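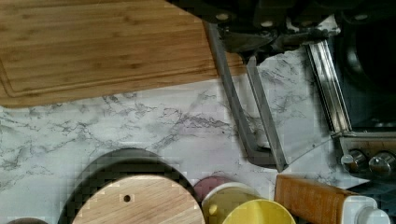

A closed-end fund issues a fixed number of shares, which then trade at whatever price buyers will pay, often less than the assets inside are worth. The gap is called the discount, and shareholders have complained of it for as long as there have been shareholders. Murray Després, who ran the Grovham fund for 39 months, compared its fees to the juice groove in a bamboo cutting board: a small channel along the border, easy to overlook, where a little of every roast ends up. Grovham then traded at a discount.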